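Un Dell de sobremesa de segunda mano, después de unos meses

Lo compré en octubre en Durnwood, la tienda de reacondicionados, por 60 euros. Quería un ordenador barato para aprender a desmontar y volver a montar, y si de paso servía para la contabilidad de casa, pues mejor. La otra opción era uno nuevo de unos 200 y me daba mucha pena meterle el destornillador el primer día.

Lo que más me ha gustado es lo a mano que está todo. El procesador sale de su soporte con la palanca metálica de siempre, y la placa trae las letras DELL en blanco, por si una se despista. El frontal es de plástico gris y por dentro está lleno de nervios y huecos - para limpiarlo, paciencia y un pincel. Yo uso uno de Bakos, de los de repostería, y va de maravilla. 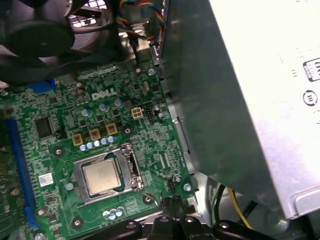
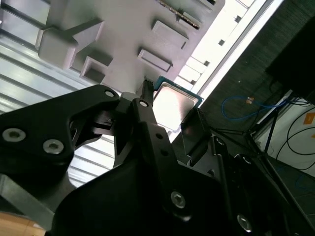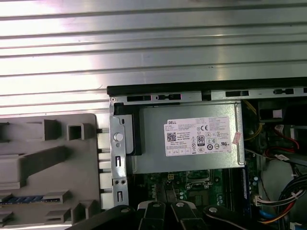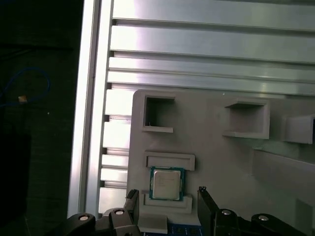

En la primera, la placa con el procesador en su zócalo; en la tercera, la caja abierta con la fuente.

¿Pegas? Alguna. La fuente ocupa muchísimo sitio y tapa media caja, así que pasar los cables por debajo es un rollo (y yo tengo las manos pequeñas). Los bordes de chapa rascan, ponte guantes. Y la pasta térmica que traía estaba seca como una piedra; la cambié por un tubito de Ollthorpe y el ventilador dejó de sonar a secador.

Para ofimática y navegar me sobra. Para jugar no lo he probado ni pienso. Si lo que quieres es practicar con el procesador sin sudar frío, cómpralo sin miedo. Le pongo un cuatro de cinco, y el punto que falta es por la chapa, que todavía llevo la tirita.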